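## Chapitre 4. La sous-traitance électronique et la structure du prix de revient

### 4.1 Position du problème

La sous-traitance électronique désigne le transfert, par un donneur d'ordre, de l'assemblage de ses cartes et parfois de l'achat des composants à une entreprise spécialisée. Le chapitre précédent traitait du choix des procédés de report. Celui-ci porte sur la formation du prix et sur les clauses qui en règlent la révision.

Trois régimes contractuels sont à distinguer. Dans le travail à façon, le donneur d'ordre fournit les composants et ne paie que la main-d'œuvre et l'usage des lignes. Dans le régime clé en main, le sous-traitant achète l'ensemble des matières et facture un produit fini. Le régime mixte réserve au donneur d'ordre l'achat des références critiques : microcontrôleurs, mémoires, circuits programmables.

### 4.2 Décomposition du devis

Un devis d'assemblage comprend au minimum les postes suivants :

- matières, y compris les pertes de mise en route ;
- temps machine (sérigraphie, pose, refusion) ;
- opérations manuelles et finition ;
- test et inspection ;
- frais généraux et marge.

Pour une petite série, la part des matières est souvent inférieure à celle que suppose l'acheteur. Dans le cas Vornley, étudié en 4.5, elle s'établit à 42 % du prix unitaire, contre 20 % pour les opérations manuelles. Le reste couvre le temps machine, le test et les frais généraux.
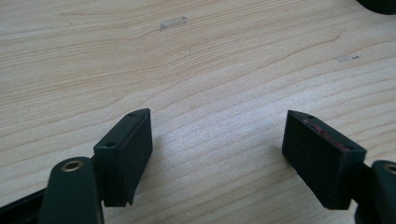 *Fig. 4.1. Plateau en bois clair, fil ondulé ; petit morceau de ruban adhésif transparent.*

Les frais fixes de lancement (programmation des machines, pochoir, réglage des profils thermiques) sont amortis sur la quantité commandée. Il en résulte une courbe de coût unitaire décroissante, dont la pente s'atténue à mesure que la série s'allonge. Le fractionnement d'une commande en lots annule une partie de ce gain dès lors que chaque lot impose un nouveau réglage.

### 4.3 Révision des prix et stocks

Le contrat fixe une période de validité des prix et un seuil de révision. Dans le contrat Havia, la révision est ouverte lorsque le délai d'approvisionnement d'une référence passe à plus de 40 semaines. Le contrat Husard retient un seuil de 20 semaines et met à la charge du donneur d'ordre les composants devenus sans emploi après une modification de nomenclature.

On appelle *excédent* la quantité achetée au-delà du besoin ferme, et *obsolète* tout composant qui ne figure plus dans aucune nomenclature active. La distinction a des effets comptables, examinés en 4.6 à partir du cas Değirmenci.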